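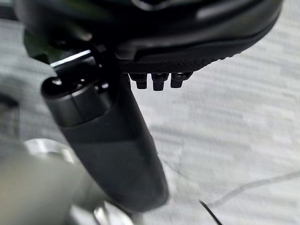 Ragréage avant lames clipsables : refaire ou poncer ?

Forum > Sols et revêtements > Préparation du support

tilou_38
Bonjour à tous,
Je rénove le séjour d'une maison des années 70. J'ai déposé l'ancienne moquette, gratté la colle, puis coulé un ragréage Melton P3 sur la dalle, primaire compris. Il a séché une semaine. En passant la règle de 2 m, je trouve un creux de 6 mm devant la baie vitrée et une bosse le long du mur de la cuisine. Je dois poser des lames clipsables Stadeo. La notice accepte 3 mm sous la règle. Est-ce que je recharge le creux, est-ce que je ponce la bosse, ou est-ce que je recommence tout ?

marcel.b
Tu ne recommences pas tout. Ponceuse à béton en location, une demi-journée, tu descends la bosse. Ensuite tu recharges le creux avec le même produit, après primaire. Prends bien le même, pas une autre marque.

Odalys
D'accord pour la bosse. Pour le creux, je ne remettrais pas de Melton. Sur une petite zone il tire trop vite et on se retrouve avec un bourrelet sur le pourtour. J'utilise le Hovitz fin, celui qui descend à zéro, et je le tire à la lisseuse. Je n'ai jamais eu de décollement entre les deux.

marcel.b
J'en ai eu un, de décollement, dans un couloir. Deux produits différents, primaire fait correctement. Ça sonnait creux au bout d'un an. Depuis je ne mélange plus.

Odalys
Sur quel support, ton couloir ? Parce que sur un ancien carrelage je veux bien te croire, mais le problème vient souvent d'en dessous.

marcel.b
Ancien carrelage, oui. Poncé et dépoussiéré.

tilou_38
Chez moi c'est une dalle brute, pas de carrelage. La pièce est grande et le creux ne fait qu'une petite partie, devant la baie. J'ai encore deux sacs de Melton au garage.

grisou
Avant de recharger quoi que ce soit, vérifie l'humidité. Un creux devant une baie vitrée, dans une maison de cet âge, c'est parfois le seuil qui laisse passer l'eau. Tu scotches un film plastique au sol pendant deux jours et tu regardes s'il y a de la buée dessous.

karim_bat
Le test du film ne vaut pas grand-chose. Il dit oui quand c'est trempé, et c'est tout. Une bombe à carbure donne une vraie valeur, certains loueurs en ont.

grisou
Pour un particulier qui pose des lames flottantes, le film suffit pour savoir s'il y a un gros souci. S'il voit de la buée, il fera venir quelqu'un avec l'appareil.

karim_bat
Admettons. Mais pas de buée ne veut pas dire sec, il faut le préciser.

Olga Pinheiro
Bonjour, j'ai eu le même cas en août, presque 200 euros de produit à racheter parce que j'avais voulu tout recouler. Avec le recul, j'aurais dû recharger seulement la zone basse. Tracez le contour du creux au crayon en déplaçant la règle dans tous les sens, puis débordez largement au moment d'étaler. Et fermez les volets, le soleil derrière la vitre fait sécher un côté avant l'autre.

tilou_38
Merci. Les volets, je n'y avais pas pensé, c'était plein soleil quand j'ai coulé. J'ai fait le test du film : pas de buée après deux jours. J'ai bien noté la remarque de karim_bat.

nono62
Et la sous-couche ? Une Karras en 5 mm rattrape le creux, pas besoin de s'embêter.

marcel.b
Non. Une sous-couche épaisse et molle sous des clips, les lames fléchissent et les languettes cassent. Regarde la notice Stadeo avant de conseiller ça.

nono62
Je l'ai fait dans une chambre, rien n'a bougé en quatre ans.

Odalys
Dans une chambre on marche peu. Devant une baie, avec le passage vers la terrasse, je ne le ferais pas.

tilou_38
Je pars sur le ponçage et le même produit dans le creux, primaire entre les deux. Ponceuse réservée, retrait à 8 h. Autre question pendant que j'y suis : combien de jeu laissez-vous devant le rail de la baie ?

karim_bat
8 mm, comme le long des murs, avec un profil de finition.

Odalys
10 pour moi si c'est exposé plein sud.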